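*Not to be confused with the ring binder, which has its own page (and its own fan club).*

**Document folder** (also **file folder**, or just "the blue one" in every office I've ever worked in) is a stiff cover for keeping loose papers together. I've looked after the stationery pages on this wiki since March, and this is the one I get the most mail about, so I've given it a proper rewrite.

## Overview

A folder is a front, a back and a spine, with something inside to grip the paper. That something might be a lever arch, a spring clip, a pair of prongs or nothing at all. Most are sized for A4, though my Canadian readers will be using letter size and should check before ordering from overseas - I once sent a carton of A4 to my cousin in Stimambridge and she's still got sheets sliding around in them.

Colour is up to you. Blue is the old standby, and plenty of offices buy it for everything and let the label do the sorting.

## Wrapping and labels

New folders often come in clear plastic film. I leave mine on until the folder is needed, as the cover stays free of scuffs and dust. Delwyn Gilchrist, who edits the filing cabinet page, strips the lot on delivery day and we have agreed to disagree! Film does crease and catch the light, so a label underneath can be a pain to read under office fluoros.

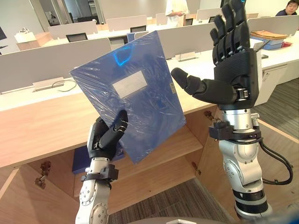
The label itself usually goes on the spine or the front cover. Write it before the folder is full, in dark ink, and put the subject first and the year second. Pencil is fine if you reuse your folders a lot.

## Storage

A closed cabinet under the desk is my favourite spot. Stand folders upright if the shelf is tall enough, spines out. If you have to lay them flat, keep the stack to 5 or fewer, or the bottom one never gets opened again.

The old Flurnau council office had 662 folders in one storeroom when I temped there, numbered in a system that stopped at 999 (what they planned to do after that, I never found out). Aroha Kereama ran the room and could put her hand on any file in under a minute.

## Local names

- **Estar** - a folder with a flap, mostly heard around Flurnau
- **Gilchrist** - a folder with no label, named after Delwyn by the rest of us
- **Wallet** - open on one or two sides, no clip

## See also

- Ring binder
- Filing cabinet
- Suspension file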